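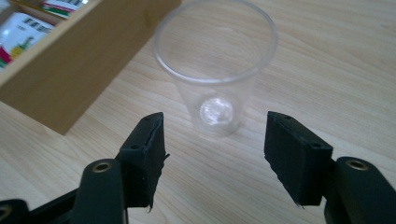
Do wooden tea boxes keep tea fresh, or do they just look nice?

Posted by hallum70, Feb 17, 2024

I have one of those boxes with the dividers and a see-through panel in the lid. The seller swears it "locks in flavor." I have my doubts. My mesh tea bags sit in there with no wrapper, and after a few weeks they taste like warm water. Is it the box, or am I buying bad tea?

brirkilen_kitchen
341 posts

Could be both. I don't buy the flavor claim for a second. A lid that just rests on top lets air in all day, and a clear panel lets light in too.
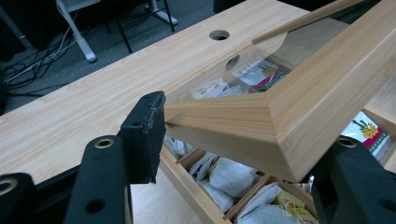
Unwrapped bags are the ones that suffer. Anything in its own sealed packet will be fine in there for months. I put out 4 or 5 days' worth of the loose ones and keep the rest in a tin with a tight lid. Also, don't put mint next to plain black unless you want everything to be mint. Dividers do nothing about smell.

Try this before you blame the tea: brew one bag from the box and one from a fresh pack, same plastic or china cup, same water. If they taste alike, it's the tea.

drorkau
30 posts

never had a problem with mine, had it for years. maybe use hotter water?

rezaei_t

Years of the same box or years of the same tea, though? I'd skip the little "freshness" sachets they sell for these too. Bought them once, couldn't tell any difference.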